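The Paper Task

Hajnalka Farkas had two grippers and until the end of July to pick one. The first was from Herkesine and had three fingers with rubber pads. The second was from Sipos and had two flat fingers, like a clothespin. Both fit the same wrist. She had spent the morning swapping them back and forth, and her thumb was sore from the hex key.

"What's it dropping now?" Veronika Fülöp asked from the door.

"Paper."

"The whole stack?"

"One sheet. It can do the stack."

Veronika came in and watched a run. The Herkesine closed its three fingers on the edge of a sheet, lifted, and let the far end droop until the sheet slid off and went under the bench. There was already a good deal of paper under the bench. The arm went on to the tray and opened its fingers over it, as carefully as if it were still holding something.

"It doesn't know," Veronika said.

"No. The force reading is the same with one sheet or none."

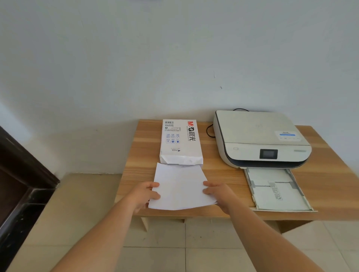

The Sipos had its own trouble. It could feel a single sheet, but it pinched in one place and the sheet swung from there like a flag. Hajnalka went back to the recordings Kálmán Kerekes had made of himself and played them at half speed. He was not a careful man in most things. He hung his coat on the fire extinguisher. But he held a sheet of paper by its two opposite edges, fingers on top, left thumb underneath, and the slight bend across it kept it stiff enough to carry. She wrote "bend" on a sticky note and put it on the monitor.

"Two hands," she told Dénes Illés at lunch.

"We have one arm."

"There's the old Aretti in storage."

Dénes kept eating. He was the one who had to sign for things. "The Aretti has a bad elbow," he said after a while.

"It only has to hold up one side."

They brought it out at two o'clock on a dolly. The elbow clicked at the same spot every time it bent. Dénes put the Sipos on the good arm, and Hajnalka screwed a plain flat plate and a spring finger onto the Aretti. She ran both from the Skolau controller, which had not been made for two arms and said so on its screen in yellow letters every few minutes. She learned to press the button without looking.

The first try tore the sheet. On the second the arms came in at different heights and the sheet hung like a hammock.

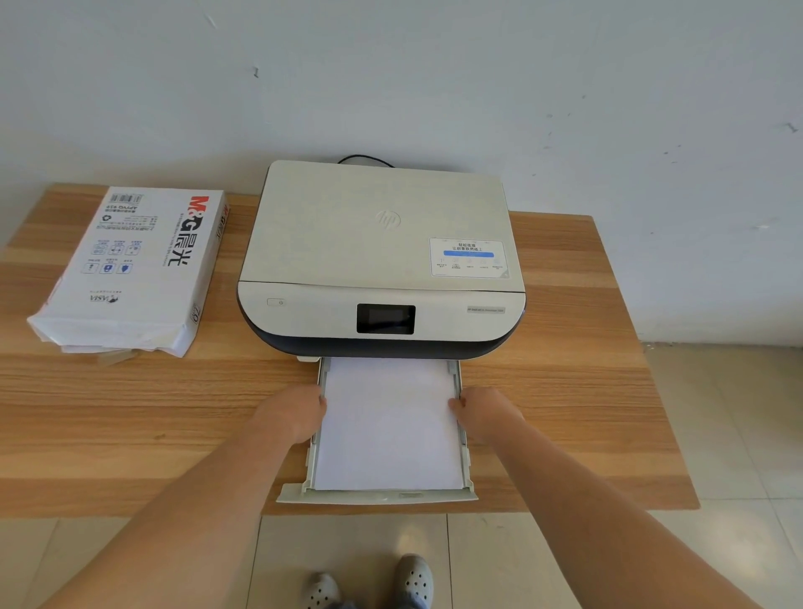
Photo: Treasa Keane

By four she had the heights matched. The arms lifted a sheet, closed in toward each other a little so it bowed, and carried it across. The Aretti clicked. The sheet went into the tray crooked, but it went in.

Dénes picked it out and looked at both sides of it. "Now the Herkesine," he said.

"It'll be the same as this morning."

"Then we write down that it was the same."

So they changed the gripper and ran it. With the plate holding one side, the three fingers did better than she had expected. They did not feel the sheet any more than before, but the sheet had less chance to fall. She was a little annoyed about it. She had already started the report in her head, and the Sipos had won.

Kálmán came by on his way home and stood behind them with his bag on his shoulder.

"You're both starting in the middle," he said. "Somebody has to open the package." 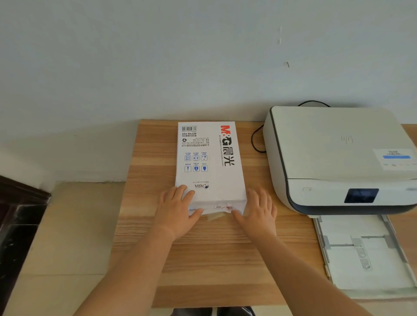 "Opening is next month," Hajnalka said.

"The wrapper's the hard part. It crumples. You pull and it goes wherever it likes."

"Next month, Kálmán."

He shrugged, took his coat off the fire extinguisher and went down the stairs. Dénes waited until the street door had shut.

"Which one would you use for a wrapper?" he asked.

She looked at the two grippers. The Herkesine was still on the wrist, and the Sipos lay on the bench on a folded cloth. Three fingers would hold a crumpled thing better. Two would find the edge of it first.

"Get me the hex key," she said.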